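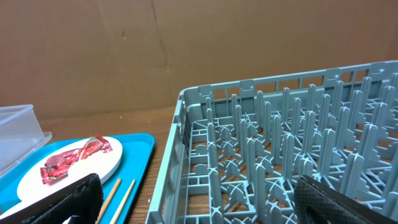
Fig. 1. Wrist view over the rack, fingers open. Plate and wrapper on the tray, left.

Session 3 notes: wrist camera and table setup
Bisside shared workshop, home arm build

Recap from last time: arm moves, gripper closes, camera talks to the laptop. Today = the table.

Task we are building toward: wrapper off plate, plate into rack, chopsticks after. In that order. Don't start with the chopsticks, too thin, you will hate it.

Camera mount
- both fingertips should show in the bottom corners, as in Fig. 1. If you only see one, loosen the 2 screws, twist, retighten
- lock exposure. Foil wrappers throw glare and auto exposure hunts
- cable tied along the forearm, leave slack at the wrist (Merau build snapped theirs)

Backdrop
Plain cardboard standing behind the table. Creases fine. Keeps people walking past out of the veiw.

Rack
Pegs are the hard part. Plate has to come in edge first, parallel to the rows. Approach slow, last 40 mm at 10 percent speed. Pegs flex a bit so a small miss is ok, a big one drags the whole rack. Tape the rack down!!

Fingers
Textured pads, diamond pattern. Wipe them before each run, grease kills the grip on a plate rim.

For next time: 10 runs by hand control, save all of them, bad ones to. Write down where the plate slipped. Spare pads in the Nurngate box, bottom shelf.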